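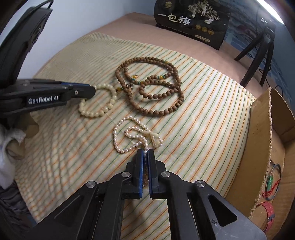 Section 3: Laying Out and Sorting Your Jewellery

Complete this section before you put anything in the Skindska box. Trays and hooks should already be fitted as set out in Section 2. If the lid stay is still taped down, go back and remove the tape first.

You will need:

The Skindska box, lid open
A clean cotton or linen cloth, large enough to take everything you plan to store
The Tsang divider set (packed in the lower drawer)
The soft polishing cloth supplied
Small zip bags for single earrings and loose beads
A notepad or the record card from the back of this guide

3.1 Preparing the surface

1. Choose a flat surface with good daylight. A table is best. A bed will do if the mattress is firm, but check the covers afterwards for small pieces.

2. Spread the cloth. Pull it out until it lies mostly flat. Fold creases do not matter. Deep wrinkles do, as rings and loose beads roll into them.

3. Stand the box to one side of the cloth, with the drawer facing you and enough room to pull it all the way out.

4. Take off any rings, bracelets or watch you are wearing. Wash and dry your hands. Wait until hand cream has soaked in.

Note: A patterned cloth is fine for this job, but very small items such as earring backs are easier to see on a plain one. If your cloth is striped or printed, put the small items in a saucer.

Caution: Do not work over a sink, a floor vent or a deck with gaps between the boards.

3.2 Laying out

1. Start with the longest pieces. Hold a long necklace by two points and lower it onto the cloth in open loops. Long wooden bead strings can be doubled over without harm.

2. Put pearls down next. Support the strand along its length as you lower it. Do not let it hang from the clasp.

3. Lay bracelets flat as rings, without stretching them. If a bracelet is strung on elastic, do not pull it to see how far it will go.

4. Lay pendants face up. If a pendant is on a chain, close the clasp before you set it down.

5. Keep a hand's width between pieces where you can. Necklaces laid across each other will tangle when you lift the first one.

6. Work through one container at a time. Empty it, lay out what was in it, and put the container on the floor before opening the next.

If a chain or strand is already tangled, set the whole knot down on the cloth and follow 3.3.

3.3 Freeing a tangled strand

1. Undo every clasp you can reach.

2. Find the loosest loop and ease it outwards with your fingertips. Go around the knot doing the same with each loop.

3. For fine metal chain, slide two blunt sewing needles into the middle of the knot and move them gently apart. Do not use needles on pearls or on any strand threaded on silk.

4. When one end comes free, draw it back out through the knot. Lay the freed length well away from the rest.

5. If the knot has not moved after several tries, leave it and carry on with the other pieces. Knots often give more easily on a second go.

Caution: Never pull a beaded strand tight. The thread may part at the clasp, where the wear is not always visible.

3.4 Checking each piece

Check pieces in the order you laid them out. Lift one, look it over, and put it back where it was.

Thread. Bend the strand gently between the beads. Fraying, fuzz or bare thread next to the clasp means the piece needs restringing. Do not hang it.

Clasp. Open and close it twice. It should hold without being squeezed.

Knots. Many pearl strands have a small knot between each pearl. If the pearls slide freely against each other on a strand that used to be knotted firmly, the thread has stretched.

Wood. Look for splits at the bead holes and for any stickiness on the surface. Wipe with a dry cloth only.

Stone and jade-type pieces. Run a fingernail around the edge and around the drilled hole. Any catch may be a chip or a crack. Markings and gilding should be dusted with a soft brush, never rubbed.

Plated metal. Set aside anything with green or black residue and clean it before it goes in the box.

Write down anything that needs repair, then bag it separately. The zip bags fit in the pocket behind the lid mirror.

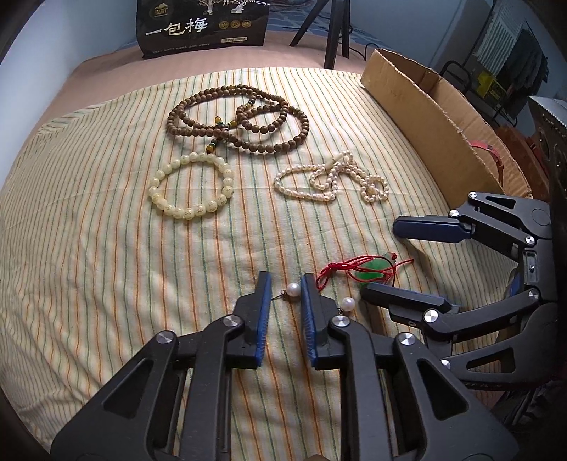 3.5 Sorting into groups

Leave everything on the cloth and move pieces into groups before you fit the dividers. It is much quicker to change your mind at this stage than after the trays are full.

1. Group by what the piece is made of first, and by size second. The usual groups are:

Pearls
Wooden and seed beads
Stone, jade and glass
Metal chains
Rings and earrings

2. Within each group, put the pieces you wear most often nearest the box.

3. Look at how much space each group takes on the cloth. The largest group goes in the lower drawer.

4. Anything that belongs to a set can stay together if all of it is the same material. Sets of mixed material should be split, with a note on the record card.

Note: Pearls must have a compartment to themselves. They are soft enough to be marked by stones and by metal clasps, including the clasp on the next necklace over.

3.6 Fitting the Tsang dividers

The divider set has 24 pieces, long and short. Most people will not use all of them. Keep the spares in their bag.

1. Pull the lower drawer fully out and put it on the cloth beside the groups.

2. Press a long divider into the slots at the front and back of the drawer. It should click at both ends. If only one end clicks, take it out and turn it over.

3. Add short dividers at right angles. These slide along the long divider and can be placed at any slot.

4. Set one compartment wide enough for your thickest bracelet to lie flat.

5. Line the pearl compartment with the felt strip. Peel the backing only when you are sure of the position.

Caution: The felt adhesive takes 20 minutes to set. Leave the compartment empty until then.

3.7 Putting the jewellery away

1. Fill the lower drawer first. Coil bead strings loosely in a circle, starting with the clasp at the centre. Do not press them down to make them fit.

2. Lay pearls flat in their lined compartment, never hung. Hanging stretches the thread over time.

3. Place bracelets flat. Stiff bangles may stand on edge against a long divider.

4. Wrap stone pendants in the small pouches supplied, one to a pouch.

5. Hang metal chains on the side hooks. Each hook takes chains up to 40 cm without the end touching the tray. Longer chains can be doubled over the hook or coiled in the drawer.

6. Put rings in the ring roll and earrings on the bar, in pairs.

7. Refit the drawer. It should close with no drag. If it catches, something is sitting above the divider line. Take the drawer out and look again before pushing.

8. Close the lid slowly with one hand on the side hooks to keep the chains from swinging.

Caution: Do not load the side hooks past 140 g in total on each side. The door will sag and the magnet will not meet its plate.

3.8 Clearing up

1. Run your palm across the whole cloth before lifting it, pushing toward the middle. Pick out any beads, earring backs or jump rings.

2. Gather the cloth by its four corners and shake it out over a tray or a tea towel, not outdoors.

3. Check the containers you emptied, including under any lining, before throwing them out.

4. Fill in the record card and keep it somewhere other than in the box.

3.9 Common problems

A bracelet will not fit any compartment. Remove one short divider and leave the gap. The dividers do not need to be evenly spaced.

Wooden beads smell musty. Leave them on the cloth in a dry room, out of the sun, and turn them over now and then. Do not store them until the smell has gone.

Pearls look dull. Wipe with the supplied cloth, slightly damp, and leave flat to dry overnight. Do not use jewellery dip, vinegar or toothpaste.

Felt strip lifts at one end. Press it down under a heavy book. Replacement strips are listed in Section 6 under the Kudar lining kit.

Drawer front sits crooked. The runner on one side has come off its peg. See Section 2, step 5.

Repeat the checks in 3.4 once a year. September suits most households, before the heating comes on and the air indoors dries out.

Go to Section 4 to set the lock.

Clikus Skindska guide, revised April 8, 2025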